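## 3.2 设备选型和预算，我们是怎么算的

先说钱的事，毕竟这一节审稿人问得最多（我自己当初也最头疼）。我们组的设备预算不大，立项时 Yvette Lemieux 给我的要求很简单：两条机械臂，一块任务板，夹爪的指头要能随时换，剩下的钱留给备件。听着不难，真开始询价才知道有多磨人！

机械臂我们比了 Eser 和 Stadley 两家。Eser 的报价低一些，但是控制器要单独买，延长线也要单独买，加起来反而超了；Stadley 是整套卖的，交货期写的是 6 周，Hiếu Hoàng 打电话催了两回，最后赶在十二月之前到了实验室。我个人更喜欢 Stadley 的售后，回邮件快，图纸给得也痛快。

任务板这一项争得比较久。Định Lưu 想自己画板子自己装，我是主张直接买模块化的，坏了哪块换哪块，多省心。后来我们折中了一下：板子买现成的，测试线多备 50 根，插头插座的损耗单独列一行。拔插动作对插头的消耗比按按钮大得多，这是我们写预算时最看重的一点，所以图 3 选的都是板上插座附近的操作。

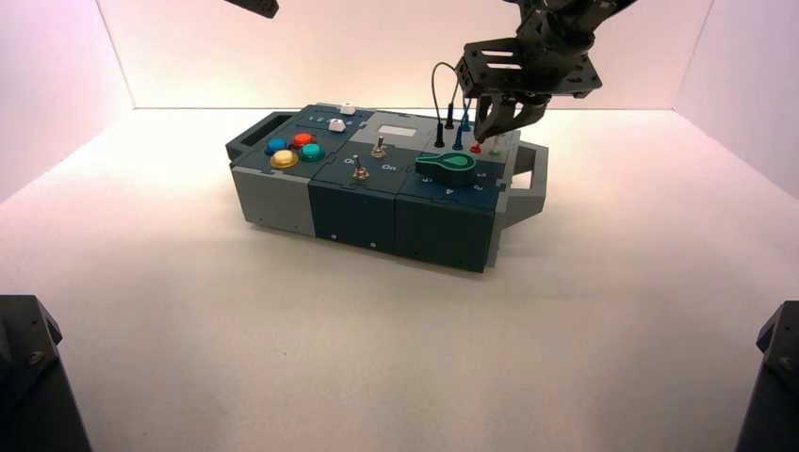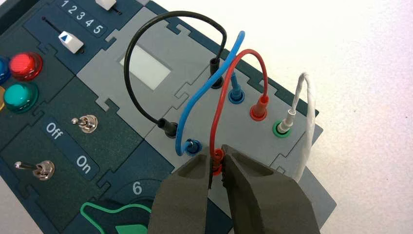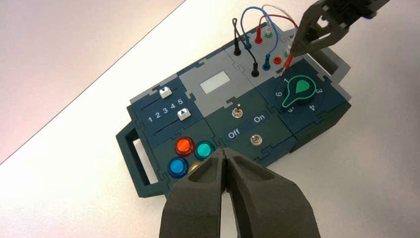

**图 3** 双臂平台在任务板上的工作情形，三幅图中夹爪都在任务板旁或其上方。

**那备件到底该按什么来估，按月份还是按次数？**

按次数估。我们把每 1000 次拔插算作一个采购周期，到了就统一补货，月份只用来排付款。Thu Lâm 一开始是按月份做的表，结果遇上投稿前那阵子拼命跑实验，测试线两个星期就用光了，临时加急的运费比线本身还贵（这张发票我现在看着还心疼）。改成按次数以后，表格好看多了，财务那边也不再追着我问。

指头的预算是另一笔账。打印件便宜，我们一次做了 100 个，放在柜子里慢慢用；贵的是夹爪里的电机，Mkhize 的代理只肯按对卖，所以表 2 里电机那一行全是双数，不是笔误。Jhosep Espinoza 建议电机也留一对在手边，我照办了，后来确实用上了。

还有一项容易漏的是安装底座和台面。底座要跟着机械臂一起订，台面的尺寸最好等底座图纸到了再定，我们当时急着下单，先买的台面，孔位对不上，又返工了一次。返工费走的是 Drellinance 项目的杂项，没有计入表 2 的总额。别的组如果想照着这份清单买，记得把这部分加回去，另外问清楚代理报的价含不含税，我们第一轮询价时有两份是不含的，比价表因此重做了一遍。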